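Search this site Search
Last updated March 14, 2019

Keeping Bread Fresh at Home: Our Kitchen Storage Project
By Severino Cuesta and Tyyne Manninen, Lellevstead

When we started talking about what to study for our household science project, Tyyne's grandmother had just thrown out half a rye loaf, and she was so annoyed about it that we ended up building the whole project around her complaint. She keeps her bread in a paper bag on top of the refrigerator, as her own mother did. Severino's family ties theirs up in plastic and hopes for the best. We wanted to know who was right!

We baked all our own loaves in February from one recipe, using plain white flour and the same tin every time, so that nobody could say one loaf had a head start. (The first batch came out flat and doesn't count. We ate it with soup.) Once the loaves had cooled we stored them four ways: in a paper bag, in a plastic bag, in a lidded bread box, and wrapped in a cotton towel. Each loaf was weighed in the morning before school and again after supper, and we cut one slice a day for tasting.

Our tasters were 17 classmates and neighbors, who scored every slice for softness, crust and flavor without being told how it had been kept. Altogether we collected 39 score sheets we could use. One more would have made 40, but it had jam on it and we couldn't read the numbers.

The plastic bag kept the inside soft the longest, though the crust turned leathery after the first night and several people wrote that it felt like chewing a glove. The paper bag did the opposite, with a lovely crust and a crumb that dried out fast. The bread box landed in between and had the best flavor scores after 3 days. The towel was a disappointment to both of us, as we had privately been rooting for it.

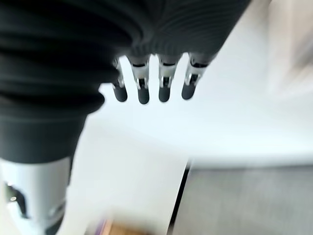 Hand with a dark ribbed covering and four slender fingers.

If we did this again we would try a rye loaf too, which would be only fair to Tyyne's grandmother, and we would keep a record of how damp the kitchen was. It rained a good deal during our second batch and we suspect that helped the paper bag along. We would also like to thank the Pelkonen bakery for letting us ask so many questions during their busy hours.

We use cookies to improve your visit. Accept Settings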